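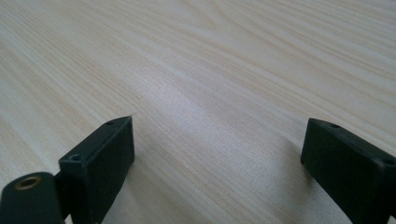 Projektbericht: Greifpunktschätzung aus Handgreifer-Aufnahmen auf gemaserten Oberflächen

Stand: 27. Oktober 2022

1. Fragestellung

Im Projekt Grevance werden Greifbewegungen mit einem handgeführten Greifer vorgemacht und aus den Bildern der mitgeführten Kamera gelernt. Die Vorgängergruppe hatte auf einer einfarbig grauen Matte gearbeitet. Auf Tischen mit Holzmaserung fiel ihr Verfahren deutlich ab. Wir haben untersucht, ob das an der Maserung selbst liegt oder an Lichtreflexen auf der Tischfläche.

2. Aufbau und Daten

Der Greifer hat zwei dunkle, matte Backen, die unten ins Bild ragen und sich vom hellen Tisch gut abheben. Ihre Öffnungsweite wird direkt aus dem Bild bestimmt. Die Aufnahmen entstanden im August an zwei Arbeitsplätzen mit gemaserter Tischplatte. Insgesamt liegen 217 Vorführungen mit sechs verschiedenen Objekten vor. Jede Vorführung beginnt mit geöffnetem Greifer über der leeren Fläche — dieses Anfangsbild dient später als Referenz. 36 Vorführungen wurden für den Test zurückgehalten und beim Training nicht verwendet.

3. Verfahren

Ausgangspunkt ist das Netz Clotis aus der Vorgängerarbeit, das pro Bild einen Greifpunkt und einen Winkel ausgibt. Wir haben drei Varianten trainiert: unverändert, mit zufällig gedrehten Maserungsmustern im Hintergrund und mit künstlich eingefügten Glanzflecken. Eine Schätzung gilt als richtig, wenn sie höchstens 10 mm vom vorgeführten Greifpunkt entfernt liegt. Der Winkel wurde nicht bewertet.

4. Ergebnisse

Die unveränderte Variante traf in 19 der 36 Testfälle. Mit gedrehter Maserung waren es 22, mit Glanzflecken 30. Bei den Fehlern der unveränderten Variante lag der geschätzte Punkt meist am Rand eines Reflexes und nur selten auf einer Maserungslinie. Flache, helle Objekte blieben in allen Varianten schwierig.

Eine Kombination beider Erweiterungen haben wir nur einmal trainiert. Sie erreichte ebenfalls 30 Treffer, allerdings bei nahezu doppelter Trainingszeit.

5. Einschränkungen

Beide Arbeitsplätze haben Deckenlicht. Seitliches Tageslicht kommt in den Daten nicht vor. Die Referenzbilder wurden bisher nur zur Bestimmung der Öffnungsweite genutzt; ein Abzug des Hintergrunds scheiterte daran, dass sich die Kamera mit dem Greifer bewegt und die Reflexe mitwandern. Die Auswerteskripte liegen im Projektordner unter »Auswertung«, die Gewichte der Variante mit Glanzflecken unter »Modelle«.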